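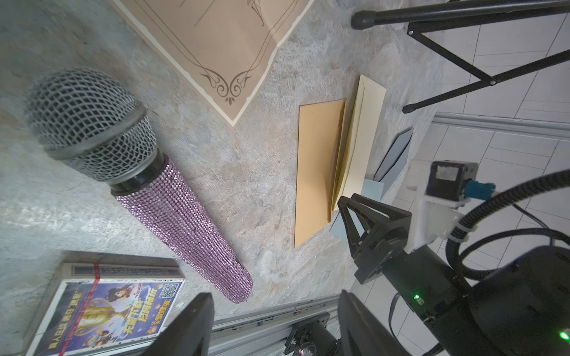 Photo: Yakubu Onuoha / Osholm Letter Nights

Readers wanted for Osholm Letter Nights

Posted January 2024

Hi! I'm Yakubu, I run Letter Nights at the Zornham, and I'm looking for people who'd like to read other people's mail out loud. With permission, of course!

If you've never been, it goes like this. Folks in and around Osholm send in letters they've kept - from a sister, an old boss, a pen pal they lost track of - and a reader stands up at the music stand and reads one to the room. Then we have a cup of tea and somebody reads the next. We did it all last winter with the same handful of readers, and two of them have now moved away (I miss you, come back), so I want new voices for the February run.

What you'd be doing

You'd come to one rehearsal and one evening. At the rehearsal you get an envelope, you read what's inside a few times, and we talk about where to slow down and what to do with handwriting you can't make out. On the night you read up to three letters, and none of them takes longer than five minutes. I usually keep them to around 500 words. If yours is longer I'll trim it with the sender before it gets to you. 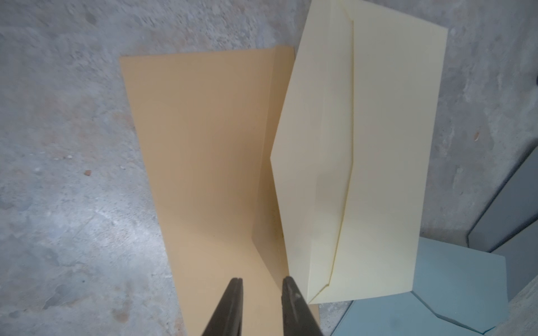
Kraft and cream, the two kinds of envelope I can never choose between.

You also get to help with the paper side if you like that sort of thing, and I really do. Every sender gets a thank-you card back, and the cards have to be written by hand. Bring your own pen if you're fussy about pens. Originals go straight back to their owners after the evening, so please no folding, no coffee and no notes in the margins. I make a copy for marking up and you can scribble on that all you want.

Who I'm after

Anybody over 18 who can read a page aloud and be heard at the back. You don't need acting experience. Some of my favorite readings have come from people who were scared stiff when they got up there. I'd especially love to hear from older readers, and from anyone who reads in a second language, as we've had several letters come in that deserve better than my accent.

Yes, there's a microphone, and yes, it's the one with the pale pinky-lavender rhinestones all the way down the handle. You're welcome to hold it or leave it alone. A few people like something in their hand while they read, and it does sparkle! 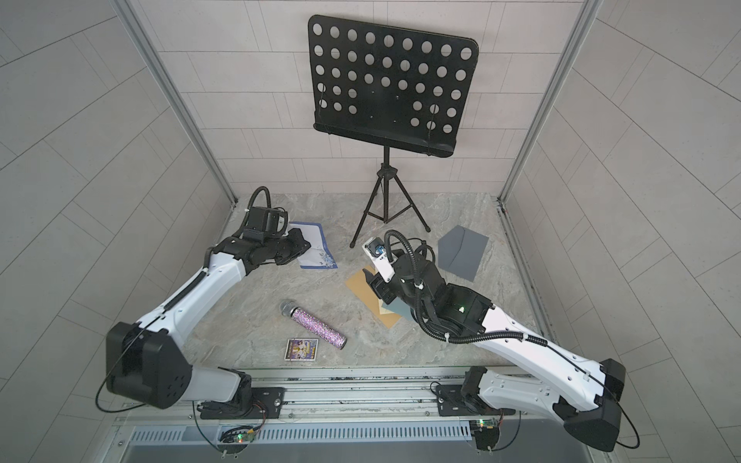
Music stand up and ready for pages.

The stand can go up or down, so tell me if you'd prefer to read sitting. Large print is no trouble either, just say so in your email and I'll have it ready for rehearsal.

The practical bits

Each reader gets $20 for the evening, plus supper. It isn't a fortune, I know - the door money only stretches so far. Rehearsals are at Pakgate, in the upstairs room, and the evening itself is at the Zornham. Parking at Pakgate is awful after six, so take the bus if you can.

How to sign up

Send me a short email with your name, which evenings in February you can't do, and a line or two about a letter you've kept or wish you'd kept. You don't have to share the letter itself. If you'd rather talk, leave a note for me at the Zornham front desk and I'll call you back.

I'll reply to everyone, though it may take me a week or so.

Yakubu Onuoha
Osholm Letter Nights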